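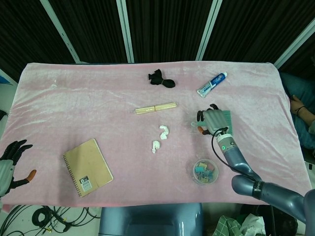
¿Cómo se lava un mantel de terciopelo sin estropearle el pelo?

A mano y con agua fría, siempre que la etiqueta lo permita. Disuelva primero un poco de jabón neutro en el barreño, meta el mantel con el revés hacia fuera y muévalo despacito, sin frotar ni retorcer. Después aclare un par de veces y déjelo escurrir en horizontal sobre una toalla grande.

¿Y en la lavadora?

Los de poliéster aguantan bien un programa delicado a 30 grados, con centrifugado corto y el tambor a media carga. Los de algodón o seda preferimos que los lleve a la tintorería, que una ya ha visto demasiados disgustos - y algunos eran míos, lo confieso.

Se me ha caído cera de vela. ¿Tiene remedio?

Casi siempre. Deje que se endurezca del todo, ponga encima una bolsa con hielo y vaya levantando la cera con el canto de una cuchara, sin prisa. Si queda cerco, nuestro compañero Igor Olszewski recomienda papel absorbente por los dos lados y plancha tibia, cambiando el papel en cuanto se manche. Pruebe antes en una esquina, por favor.

¿Se puede planchar?

Mejor con vapor y a distancia. Cuelgue el mantel en la barra de la ducha, pase el vapor por el revés y cepille luego en la dirección del pelo. Si apoya la plancha directamente quedará una marca brillante, y esas marcas cuesta muchísimo quitarlas.

¿Qué medida me conviene para una mesa de seis?

Mida el largo y el ancho y sume 30 centímetros de caída por cada lado. Nuestro modelo Plorum llega hasta los 300 centímetros de largo; si su mesa es todavía mayor, escríbanos y vemos con calma si se puede coser a medida.

¿Cómo lo guardo hasta las próximas fiestas?

Enrollado en un tubo de cartón, con papel de seda, y lejos de la luz. Doblado también se puede, claro, pero conviene cambiar los pliegues de sitio de vez en cuando.

¿Hasta qué hora atienden el teléfono?

De lunes a viernes, hasta las 19 horas. En junio cerramos una semana por inventario y contestamos solo por correo.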